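2019年11月26日 Brostitz 发布

**Kullano 上线“错峰日历”，给在家上班的父母排一张能用的周表**

Brostitz 今天把家庭日程工具 Kullano 更新到新版本。主要一项：错峰日历。两个大人的会议、孩子的作息、家里的杂事，放在同一张表里，撞车的地方标出来，提前一晚提醒。即日起开放下载，老用户直接升级，不用重装。

先说为什么做。9月份我们在用户里发了一份问卷，收回2000份，填写人都是每周至少有一天在家办公、家里有学龄前或小学阶段孩子的家长。问得最细的是“一天里哪一段最乱”。答案很集中：下午放学到晚饭前。工作还没收尾，孩子已经进门，要喝水，要签字，要找昨天的那只鞋。另一个高峰是早上第一个电话会，常常跟送孩子出门撞在一起。

很多家长写了长长的留言。有人说日历其实有三四个，公司一个，手机一个，冰箱门上一个，剩下的在脑子里。有人说跟伴侣每天早上要重新商量一遍谁几点有空，商量完会议又改了。也有人只写了两个字：太吵。

所以新版没加很多花样，先把这件事做好。

## 这次更新了什么

**错峰日历。** 两位家长各自导入工作日历，只显示忙或闲，会议标题默认不显示，公司的事不会摊在家里的屏幕上。孩子的固定安排（午睡、接送、兴趣班、看诊）单独一层。系统找出两个大人同时忙、而孩子又需要人的时段，标橙色。点进去可以改人、改时间，或者标成“请外援”，发给爷爷奶奶或者邻居，对方不装应用也能收到短信确认。

**安静时段。** 每天可以设最多6段。到点前五分钟，家里的平板或旧手机上显示一张大图卡，不认字的孩子也看得懂：红色是先别敲门，绿色是可以进来。图卡可以换成孩子自己画的画，拍照上传即可。

**杂事清单。** 洗衣、买菜、交学费、给老师回消息，按“五分钟能做完”和“要坐下来做”分两栏。会议临时取消，空出来一小段，打开第一栏挑一件就行。没做完的自动顺到第二天，不弹红点，不催。这条是内测家长反复要求的。

**交接便签。** 换班的时候留一句话：吃过药没有、作业做到哪一页、几点该叫醒。便签当晚自动归档，需要时可以往回翻。

## 内测情况

新版正式发布前，203个家庭参加了为期六周的内测。家长的职业比较杂，做翻译的、做会计的、客服、程序、写稿子的都有，也有几户是一方在家、一方轮班。内测期间改动最大的是提醒方式，最早一版每小时推送一次，第一周就被集体投诉，改成每晚一次汇总，加上临时冲突时单独提醒。

图卡的颜色也改过。原先有一个黄色，意思是“小声可以进”，孩子们一律当绿色用，去掉了。

用得最多的功能是交接便签，这个我们没料到，原本只是顺手放进去的小东西，现在挪到了首页。用得最少的是统计页，新版已经收进设置里，想看的还能看到。 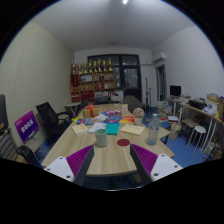 ## 给刚开始在家上班的家长

随新版一起，Brostitz 整理了一份《在家上班周计划手册》，免费，应用内可以下载，也可以打印。里面不讲大道理，都是可以照着抄的东西。摘几条：

- 周日晚上花一刻钟对表，两个大人都在场。只对下一周，别的不谈。
- 要安静的工作放在孩子睡觉或者在校的时候，能被打断的工作放下午，比如整理文件、回邮件。
- 零食和水提前放在孩子够得着的地方，开会前先放好。
- 准备一个“开会盒子”，里面放贴纸、拼图、没听过的故事，平时不拿出来。每隔一阵换一批。
- 下班要有个动作。合上电脑，换双拖鞋，出门扔个垃圾，都行。孩子看得懂。
- 一周里留一个晚上什么都不排。

手册最后附了空白周表，分一孩家庭和多孩家庭两种版式。多孩版把接送单独列了一行，内测家长说原来的格子太挤，写不下。

## 与 Zoteck 的合作

提醒卡片的显示部分由 Zoteck 提供技术支持。双方从今年开始合作，Zoteck 负责图卡在旧平板和低配手机上的运行，目标是让家里抽屉中闲置的设备也能用起来，不必另外买。目前多数还能正常联网的安卓旧机可以装，具体型号清单见应用内的帮助页，会陆续更新。装不上的话也可以把图卡打印出来贴门上，效果差不了太多。

隐私方面简单说明：孩子的安排只存在家庭账户内，不用于广告推送，也不提供给 Zoteck。家长删除账户以后，数据同步删除。工作日历只读取忙闲状态，不读取参会人和附件。

## 价格和时间

基础版免费，含错峰日历、杂事清单和交接便签，一个家庭可加2位家长。家庭版按月付费，增加安静时段图卡和外援短信，可加更多照看人。现有付费用户价格不变，新功能直接开通，不用另外操做。

Ham 地区的家长另有一个线下安排：Brostitz 将在 Ham 办一场免费的上手说明会，现场帮忙导入日历、设图卡，可以带孩子来，有看护角。带上自己的手机，有旧平板的也带来一起装。名额不多，在应用内“活动”页报名，时间和地址报名后短信通知。去不了的可以看录像，会后放在同一页面。

## 接下来

下一版计划做寒暑假模式。放假的作息跟上学时完全是两回事，现在需要手动改一遍，很麻烦，这个意见我们收到很多。另外在做的还有学校通知的自动识别，拍一张通知单，日期自己进日历。还在测，识别手写的通知暂时不太准，所以先不放出来。上线时间另行通知，以应用内公告为准。

有意见和需求，请从应用内“反馈”提交，工作日当天会有人看，复杂的问题可能要等一两天。已经在用旧版的家长，升级前建议先把交接便签导出一份，正常情况下不会丢，以防万一。

## 关于 Brostitz

Brostitz 开发面向家庭的日程和协作工具，主要产品为 Kullano，用户以双职工家庭和在家办公的家长为主。团队里不少人自己也在家带着孩子上班，新版的很多改动就是在这样的日子里一点点试出来的。

媒体垂询：请通过 Kullano 应用内“关于我们—媒体联络”页面与 Brostitz 新闻组联系，可索取产品截图、手册全文和问卷结果摘要。转载本稿请注名出处。

（完）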